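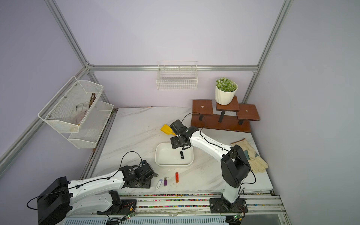

STOTLEY, 18 de septiembre de 2021 – El mercado cubierto de Stotley reabre sus puertas por fases, después de un cierre que se alargó bastante más de lo previsto. De momento, la nave sur. La norte, para marzo, si el suministro de tejas lo permite. Son 26 puestos en esta primera tanda, casi todos de comerciantes que ya estaban antes de las obras.

Primer día con colas desde temprano en la entrada de la calle Chong. Pescado, verdura, dos panaderías, una mercería. El puesto de quesos abrió tarde por un problema con la cámara frigorífica, resuelto a media mañana. Ningún otro incidente, según la administración del mercado.

«Hemos pasado el cierre vendiendo en la explanada, con toldos y con viento», cuenta Wulan Siregar, frutera. «Aquí por lo menos no se me vuelan las bolsas». Su puesto ha cambiado de sitio: antes junto a la fuente, ahora pegado a la escalera del aparcamiento. No está del todo contenta. Dice que la clientela mayor no la encuentra y que ha pedido un cartel.

Lo que se ha hecho: cubierta nueva en la nave sur, desagües, instalación eléctrica completa y suelo antideslizante en los pasillos. Los mostradores de pescado son nuevos, los demás se han restaurado. La superficie reabierta suma 1.591 metros cuadrados. Con la nave norte el conjunto llegará a 3.755, los mismos que tenía antes del cierre. La obra la ha llevado Cudunside, adjudicataria tambien de la segunda fase.

El retraso tiene varias causas. La primera apareció al levantar el suelo – un colector antiguo que no figuraba en los planos y que obligó a rehacer media red de desagüe. Luego la pandemia, que paró los trabajos. Luego la madera, que subió de precio y hubo que renegociar. Yusri Yusof, arquitecto responsable del proyecto, admite que el calendario inicial era «demasiado optimista» y evita dar un día concreto para la segunda fase. Marzo, insiste. Sin más.

Queda el asunto de los alquileres. Los comerciantes pagarán la tarifa antigua durante los primeros 16 meses y después se aplicará la nueva, todavia sin cerrar. La asociación de vendedores pide que se publique antes de fin de año. «No se puede firmar un contrato sin saber lo que vas a pagar en el segundo invierno», dice Kurniawati Harahap, portavoz de la asociación, que tiene ella misma una parada de especias. El ayuntamiento responde que las cifras están en estudio y que habrá reunión antes de que acabe el otoño.

Otra queja, la de la carga y descarga. El muelle de atrás sigue ocupado por material de obra y las furgonetas paran en doble fila en Chong. Los vecinos del tramo corto ya han presentado un escrito. La policía local regulará el paso a primera hora mientras dure la segunda fase, y se habilitan plazas provisionales en el solar de Pultedside, a la vuelta de la esquina. Lejos para quien lleva cajas de hielo, protestan los pescaderos.

Entre los nuevos, Theresia Kuster, con un puesto de conservas y encurtidos que ocupa el hueco de la antigua casquería. Vendía por encargo desde casa y se presentó al sorteo sin muchas esperanzas. Ha agotado los pepinillos antes del mediodía. También se estrena una pequeña barra de café al fondo, seis taburetes, sin cocina por ahora – falta el permiso de la salida de humos.

La biblioteca de barrio, que compartía edificio, no vuelve todavía. Sus fondos siguen en el almacén municipal y el préstamo funciona solo por reserva. Huia Maihi, bibliotecaria, confía en recuperar la sala de arriba con la nave norte, aunque tampoco a ella le han dado fecha.

Horario de la nave sur: de 8.00 a 14.30, y dos tardes por semana todavía por decidir. El aparcamiento subterráneo abre con la primera hora gratis para clientes del mercado, hay que sellar el tique en cualquier puesto. El ascensor funciona. Los aseos de la planta baja, todavía no, se usan los del primer piso.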